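The table maker of Sirkthorpe, on pale wood and patience

We use cookies to remember your preferences and to see which articles are being read. Accept all | Manage settings

The workshop sits behind the old feed merchant's at the bottom end of Sirkthorpe, and if you arrive before ten you'll be handed a mug of tea before you've got your coat off. The woman who runs it has been making tables for most of her working life. She would prefer her name left out ("put the tables in, they're better looking"), so I have done as I was told.

We had agreed to talk about how she chooses a top, and we did get there in the end, by way of the weather, her bad knee and a long story about a delivery to Grumthorpe in which a sideboard went up the wrong staircase twice.

"I never used to like pale wood," she said, settling on an upturned crate. "When I started out everybody wanted things dark, dark and shiny, like a pub. You could hide all sorts under that. Then a couple came in wanting a kitchen table the colour of shortbread and I thought, well, there goes my month! And I loved it. I've hardly made a dark one from that day on."

She calls her best-known table the Storkberg, after a village where she once spent a very wet April, and she has sold 329 of them, each one written down in a red ledger by the kettle. The large size is priced at £1405, a figure she says she arrived at by adding everything up and then being too stubborn to round it.

What she looks for first is the grain. She likes it straight and close for the most part, running cleanly across the board, and then she likes it to do something unexpected.

"You want a bit where it wanders off," she told me, drawing a slow curve in the air with her finger. "Where the lines open out and bend. If it was all straight you'd stop looking at it by the second week. A table's in front of you every breakfast, it's got to have somewhere for your eye to go."
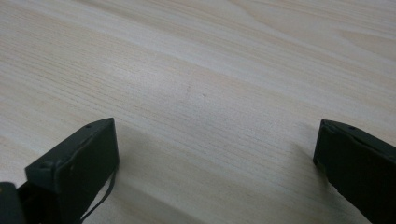 And then there are the specks, which she could talk about until the tea goes cold (it did, and she made more). Customers ring her up about them, usually in the first few days, having found a tiny dark fleck and decided it must be a fault or something they have spilt.

"I say to them, have you tried wiping it? And if it wipes off, it was a crumb, and if it doesn't, it's the wood, and either way you can go and have your dinner. It's a tree. Trees have freckles. I had one gentleman send his back over 2 little marks you could have covered with a lentil, and the next people who saw it bought it on the spot."

Her boards come from Sadowski, a timber yard she has used for so long that they let her go through the stacks by herself. She reckons she has turned over nearly 1000 sheets there in search of the right ones, holding each up towards the big doors to see how the light slides across it. Some go silvery at one angle and creamy at another, and those are the ones she carries to the van.

As for looking after a pale top, her advice is short by her standards. A damp cloth, a dry cloth, and a mat under anything hot. She has no time for sprays. She did admit that her own kitchen table has a ring on it from a casserole, and that she has put the fruit bowl over it ever since.

When I left she was back at the bench with her glasses pushed up into her hair, running the flat of her hand along a board and telling it, quite kindly, that it would do.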